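The Back Lane, and What We Keep Saying We'll Do About It

By Lina Geagea

Every spring the Waltbridge newsletter runs an item on the back lane, and every spring it is more or less the same item. I went through the old issues before I sat down to this one, hoping to steal a paragraph, and found that the last writer had already stolen it from the one before. It began "With the warmer weather upon us." You have been spared that much.

For those who moved in over the winter: the lane runs behind the houses on the east side, from the old Birnard lot down to the open ground by the mailboxes. It is 493 feet long. I know this because Ming-te Hung borrowed a measuring wheel and walked it twice, got two different numbers, and walked it again until he got one of them a second time. The lane belongs to all of us, which in practice has meant that it belongs to whoever last tripped in it.

The question this year is gravel. It is also the question every year, but this year there is a quote. Slaoui will spread and roll the whole length for a price that comes to $125 per household, assuming all of us pay, which would be a first. Uchenna Sani is in favor. Her back gate opens onto the lane and she has been sweeping red dirt out of her kitchen since she bought the place. She would like it noted that she has owned four doormats in that time and that all of them are now the same color.

Tsegereda Moges is against. She walks the lane every morning before seven with a dog who has opinions about his feet, and she says gravel is fine for people who only look at a path from an upstairs window. I live upstairs from a window that looks on the path, and I felt this was aimed. She also points out that the gravel put down behind the Birnard lot migrated into the grass within a season and was last seen coming out of the side of a lawnmower.

Chia-hao Tu would like us to talk about the trees first. He says, and I have the email in front of me because it was a long one, that no one should be rolling anything heavy over tree roots until somebody who knows about roots has been asked. Clunix sent a man in March who looked up for a while, looked down for a while, and offered to prune for $105 a tree. On the matter of roots he said they were down there. Chia-hao has asked for a second opinion and I think that's fair.

Then there are the fences. The owners' handbook asks for a "consistent boundary treatment" along shared ways, a phrase I have now read aloud to three different households without any of us being able to say it with a straight face. The handbook was written before most of the fences were, and the fences have gone their own way. A proposal to make everyone match has come up at 2 meetings. Both times it was moved to the following one, where it was not on the agenda.
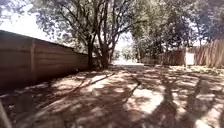
My own position, for what a newsletter editor's position is worth, is that we should fix the surface at the mailbox end and leave the rest of it alone for a year. I take the lane home with groceries most afternoons, on purpose, when the sidewalk would be quicker. The dirt is packed hard enough for a stroller, the trees lean in from both sides until they nearly make an arch, and on a bright day you go from one patch of sun to the next like a cat looking for a spot. As for consistent treatment, there are horizontal planks on the left and upright slats or poles on the right, both brown, and I am prepared to call that a match and never discuss it again.

What I would pay for is a rake. The strip along the foot of the planks collects whatever blows in, and it will go on collecting it under any surface Slaoui cares to sell us. If each of us did the length of our own fence once a month, we could spend the gravel money on something we would enjoy arguing about more.

Written comments on the quote should go in the box by the laundry room door before the next meeting. Please sign them. Last year's said only "NO" in green marker, and we spent a quarter of an hour trying to work out which part it was about. Ming-te has offered to bring the measuring wheel along, in case anyone wants to dispute the 493 feet, and Uchenna is bringing the doormats.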